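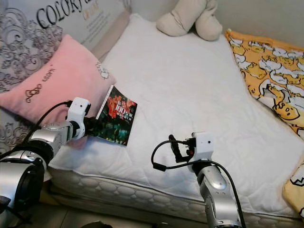

Mattress with quilted cover, paperback and pink pillow

FLINBY HOUSE RESIDENTS' ASSOCIATION
Minutes of the February meeting, held in the ground floor lounge at 7.15 pm

Present: Demetrius Tran (chair), Amber Lightfoot (minutes), residents of 19 flats. Apologies were received from the managing agent, Serkar.

1. Minutes of the previous meeting
Agreed as correct, with one change. Under item 4, "Tunstall Road gate" should read "Flellgate entrance".

2. Hot water supply
The chair reported that the flow temperature at the plant room has been raised following complaints from the upper floors. Readings taken at the taps in two top floor flats were still below the level stated in the service agreement. Serkar's engineer attributes this to a faulty mixing valve on the north riser. A replacement is on order. Residents asked for written notice of the shutdown, which will last 2 hours.
Action: DT to obtain a date from Serkar.

3. Bulky waste
The council now charges per collection and will not take items left outside the bin store. The last joint collection cost £197, met from the general fund. It was proposed that future collections be charged to the flats using them. One resident objected that items are often left by outgoing tenants and cannot be traced. After discussion the proposal was put to a vote and carried.
Mattresses must be bagged before being brought down in the lift. Bags are to be held in the meter cupboard.
Action: AL to draft a notice for the lobby.

4. Bicycle store
The lock has been changed. Old fobs no longer work. Untagged bicycles will be moved to the rear rack at the end of the month and kept there until the next meeting.

5. Accounts
The balance of the general fund stands at £387 after payment for the collection. The quotation from Tunstall for repainting the stairwell handrails was considered too high for the fund to bear – a second quotation will be sought, to cover the lower two flights only.
Action: DT.

6. Any other business
(a) The light outside the Flellgate entrance is staying on during the day. To be reported to Serkar.
(b) A request for a shared bookshelf in the lounge was agreed, provided that it is fixed to the wall and does not obstruct the fire door.
(c) Parcels left in the lobby overnight remain the responsibility of the addressee.

The meeting closed at 8.40 pm. The date of the next meeting will be posted in the lobby.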